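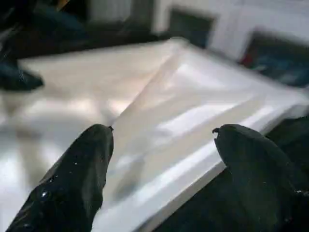

Attachment 1: pale piece between the two black tips

Ticket 343
Product: Pradau mail and calendar, desktop version
Subject: Calendar entries jump by an hour after syncing with phone
Opened: 17 Dec 2025
Status: Resolved, left open for comments

Customer wrote:

Hello, and thank you in advance to whoever picks this up. I know it's a busy time of year. I keep the bookings for our community hall here in Hotatthorpe, and I've been using Pradau for it since June without a moment's trouble, so please don't take this as a complaint. I moved over from a paper diary and I was dreading it, and it has been lovely.

The problem is that when I type a booking in on my computer, it shows up an hour later on my phone. If I put choir practice in at 3, my phone says 4. I fix it on the phone, go back to the computer (usually with a cup of tea by then), and now the computer says 2. I've been chasing the choir around the afternoon all week! Only the new entries do it. Anything I put in before I changed phones stays where it belongs.

I've restarted both. I've also signed out and back in on the phone, which took me a while as I'd written the password on the back of an envelope and then mailed the envelope. The phone uses the Jivier app for calendars, if that matters.

Johannes Molefe

Support reply:

Hi Johannes, thanks for such a clear write-up, and I'm sorry about the choir. The hour's difference makes me think the two devices disagree on time zone, and the fact that it goes back the other way when you edit on the phone fits with that too.

Could you check a couple of things for me? On the computer, open Settings, then Calendar, then Time Zone, and tell me exactly what it says. On the phone, open Jivier, tap your initials, and look for a line called Event time zone. Please don't change anything yet, just write down what you find. It would also help to know which version of Pradau you have (Help, then About).

Until we get this sorted, please enter new bookings on the computer only. You can look at them on the phone as much as you like, as long as you don't edit them there.

Johannes wrote:

Found them all, though Jivier hides it well. Computer: "Same as system," and the clock in the corner of the screen is right. Phone: "Fixed," with a city I've never been to, one hour ahead of us. I'm certain I never picked it, but I did tap through a lot of screens when I set the phone up, so I can't swear to it. Pradau is version 11.

Support reply:

That's our culprit. When Event time zone is set to Fixed, Jivier ignores the phone's own clock and uses whatever is stored there. Your older bookings were saved without a time zone attached, so they show the same everywhere, and that explains why they never moved.

Steps, in this order please:

Turn off calendar sync on the phone.
In Jivier, change Event time zone from Fixed to Automatic.
Close Jivier completely.
On the computer, correct any bookings that are wrong.
Turn sync back on and wait for the first full update. With a calendar your size it can take a few minutes, and entries may look doubled while it works.

Johannes wrote:

Did all that with my reading glasses on and my daughter on the phone for courage. There were 35 bookings to put right, most of them the quilting group, who meet more often than I'd realized. I did see some doubles and nearly panicked, but they cleared up by themselves as you said. I put in a test entry called Nothing At All for 3 in the afternoon, and it's at 3 on both. Changed it on the phone, still fine.

One small question while I have you. The weekly printout still has the old times on it. Is that the same thing?

Support reply:

So glad to hear it! The printout is separate. It uses a saved copy, so open Print, choose Weekly, and click Refresh before you print. You'll only need to do that this once. I'm marking this resolved, but the ticket will take replies, so write back here if anything drifts.

Johannes wrote:

Refreshed and printed, and it's up on the hall door. Thank you so much. The choir sends its regards.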